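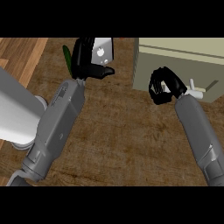 Figure 1. Rug laid over floorboards.

3.2 What people put on their floors, and why they keep it there

When we began the household visits in Plelley we had expected to talk mostly about heating bills. The questionnaire had been drawn up with that in mind, and the first page asks about boilers, radiators and draughts before it asks about anything a person might be fond of. It was Soledad Urrutia who noticed, quite early on, that the conversation kept drifting downwards. Ask somebody whether the front room is cold in winter and, sooner or later, they will tell you about the rug.

We have tried to take that seriously. Of the 95 households that returned a full diary, 30 said that a rug had been moved, bought or brought down from a loft in order to make a room feel warmer, and a good many more mentioned one in passing. A large rug over bare boards (the arrangement in Figure 1) is a very ordinary thing, and perhaps for that reason the literature on home comfort has had little to say about it. Curtains have been written about at some length, as has loft insulation, and there is a lively argument going on about door snakes. Rugs tend to be left to the people who study taste.

Our householders did not separate the two so tidily. One woman in the Valdebenito terraces told us, over a very generous plate of biscuits, that her rug was ugly, that she had always thought it ugly, and that she would not dream of parting with it, as her feet had been cold for the whole of the winter she tried to live without it. Her neighbour had the opposite story: a handsome wool rug, bought for its looks, which let the draught come up through the gaps at either side and was kept anyway. Both rated their rooms as comfortable. We came to feel that the word was doing several jobs at once, and that it would be a pity to make it do only one.

Age and wear came up again and again. People spoke of a faded patch in the way they might speak of a pencil mark on a door post - it showed where the sofa used to stand, or which end of the room got the afternoon sun. Several had been offered a replacement by a son or daughter and had turned it down kindly. In the Jillen flats, where the boards are newer and the draughts fewer, rugs were changed more often and talked about with less feeling, although even there one tenant had carried the same one through 3 moves and meant to carry it through another.

There is also the plain matter of money. Lifting and sealing a boarded floor was quoted to one of our households at almost 3,000 pounds, a sum that very few of those we spoke to could have found. A rug, by contrast, can be inherited, swapped or picked up at the Plarnura market in May, when the stalls are full of things that other people have cleared out in the spring. We do not wish to suggest that it does the same work as proper insulation. We would only say that a household which owns a rug and cannot afford a builder will use the rug, and that advice leaflets might do well to begin from there.

A word is needed on how comfort was recorded. Each household marked its main room morning and evening on a simple scale, and was invited to write a line or two beneath. The lines proved far more useful than the marks. They are quoted in the next section with the spelling left alone, and grouped by type of floor.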